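Unit 3: Boards with Loose Parts
Course notes, Flidutholm workshop series
Prepared by Safta Pîrvu

3.1 Layout
A task board is a flat panel carrying fixed features (slots, raised plates, outlines) and loose parts that are picked up and set down during an exercise. The panel lies flat on the table. A dark tabletop is preferred under a white panel, as the edges are easier to find.

3.2 Parts
Loose parts should share one color that contrasts with the panel. Knobs are gripped around the rim. Small pegs are held between the fingertips and lowered straight down. A plate with a hole locates a peg but does not lock it.
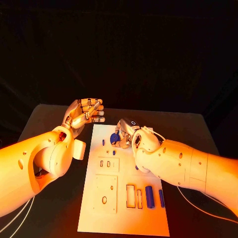
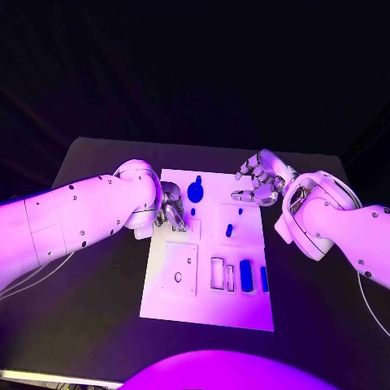
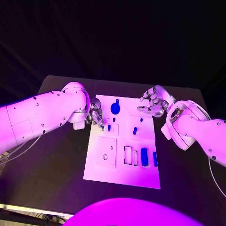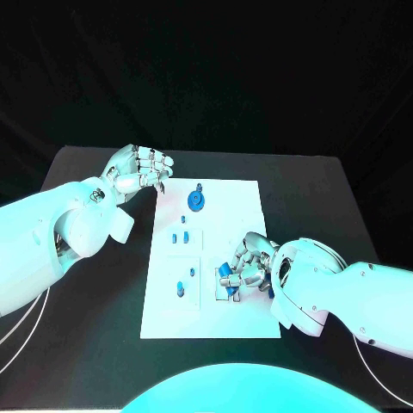 Fig. 3.1. White board with blue parts, two hands over the board. Second and third views under magenta light.

3.3 Lighting
Colored light changes the apparent color of the panel more than its outline. Record the light setting with each trial. Do not compare part colors between trials made under different settings.

3.4 Exercise
Draw the board to scale and label each feature as fixed or loose. State the grip used for each loose part. Maximum 200 words plus the drawing. Hand in to Teodor Pîrvu.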